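Vormachen (Robotik)

Vormachen, in der Fachliteratur auch Programmieren durch Demonstration, heißt: Ich zeige dem Roboter eine Aufgabe, statt sie ihm Zeile für Zeile aufzuschreiben. 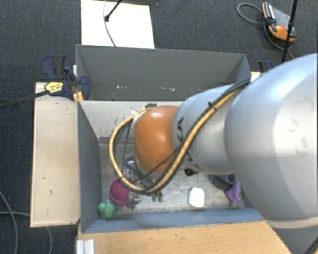
Es gibt 2 Wege, und ich mag beide. Beim Handführen packt man den Arm selbst an und schiebt ihn durch die Bewegung – die Gelenke geben nach, die Steuerung schreibt die Winkel mit. Das klappt prima bei langsamen Sachen, beim Greifen in eine Kiste steht man sich aber gern selbst im Weg! Dann nehme ich lieber die Fernsteuerung, also Joystick, 3D-Maus oder einen kleinen Zwillingsarm (bei uns heißt der Jendov, fragt nicht).

Wie viele Durchgänge braucht man? Kommt drauf an. Für unser Projekt Setatix haben wir im Januar mit 109 angefangen, viel zu wenig, sobald die Teile kreuz und quer lagen. Bei 2.560 war dann Schluss. Stijn Van Damme schwört auf 2.000 saubere, ich nehme auch die verwackelten mit, solange der Griff am Ende sitzt.

Siehe auch: Handführen, Teleoperation, Griff in die Kiste

Stand: 5. November 2023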